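Household Food Storage, Unit 2
Handout: Small refrigerators, and what goes where
Notes prepared by Anqi Liao, with additions from Xuân Ung's Sunday section

Bring these notes to the practical. The reading for this unit is the chapter on cold storage in the Tillitz course pack. You can skip the part on chest freezers.

1. How a small refrigerator differs from a large one

A full-size kitchen refrigerator usually has a separate drawer for vegetables, one or more glass or wire shelves, and a deep door. A mini fridge may have one compartment and one shelf. Cold air has less space to move through, so where you put things matters more. A tall bottle pushed against the back wall or a bag laid flat over the whole shelf can leave one side warmer than the other.

Wire shelves let air pass between the upper and lower parts of the compartment. Do not line them with foil or paper towels. If small items fall through, put them in a shallow dish or a lidded box.

Some small refrigerators use a fan inside the compartment. Leave a gap between the food and the grille. Find the control dial before you load anything, and check the manual for what the numbers mean. On some models the higher number is colder, but you should not assume it.

2. Sorting before loading

Put everything out on a table first and group it by how it will be stored. For the practical we use plates, one kind of food to a plate. Decide on the place for each food before you open the door, then load it all in one go.

Whole carrots: bottom of the compartment. Trim off any green tops. Store in a bag or box if they will be kept more than a day or so, as they go limp when left bare.

Strawberries: do not wash until you are ready to eat them if they are whole. Once cut, they go in a covered container on the shelf and should be used soon. Cut fruit should not sit out for more than 2 hours.

Dried beans: these do not need the refrigerator. A jar in a cupboard is fine. Cooked beans are a different matter and go in a covered container, in a shallow layer so they cool quickly.

Fresh berries other than strawberries: same as strawberries. Take out any soft ones first.

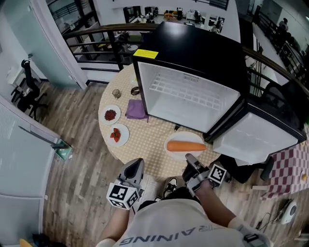
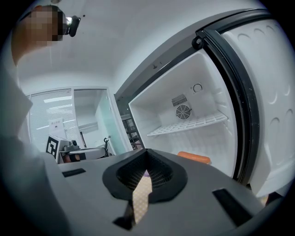 Figure 1. A mini fridge and plated foods on the table (first picture), and the open compartment with its wire shelf and round fan grille (second picture).

3. The door and the gasket

The gasket is the rubber strip that runs along the edge of the door. It has to touch the cabinet all the way around. Crumbs and dried juice collect in the folds. Wipe it with warm water and a little dish soap, then dry it with a cloth.

To test it, close the door on a strip of paper and pull. You should feel some drag. Repeat at the top, bottom and both sides. If the paper slides out freely in one place, clean that part and try again before deciding the gasket is worn out.

The hinge side is easy to forget when cleaning. Open the door fully and look at it from the side.

4. Moving and placing

Refrigerators with a compressor should be kept upright when they are in use. If one has been on its back or side, stand it up and wait before plugging it in. The waiting time varies, so follow the manual. Read the warning labels before moving it, and keep the power cord out of the way.

Leave room for the door to open completely. Students in the Utine building tend to push small refrigerators into a corner and then find that the shelf will not slide out.

5. For your notebook

Draw the inside of a refrigerator you use at home. Mark the shelf, the controls and any vent. Write in where you would put the four foods listed in section 2, and which of them you would leave out.

Then do the paper test from section 3 and record the result for each side. Keep the written part under 200 words. Hand it in at the start of the next class, or leave it in the Tamihana tray by the door.

Unit 3 covers freezing and thawing. Read the first two pages before class.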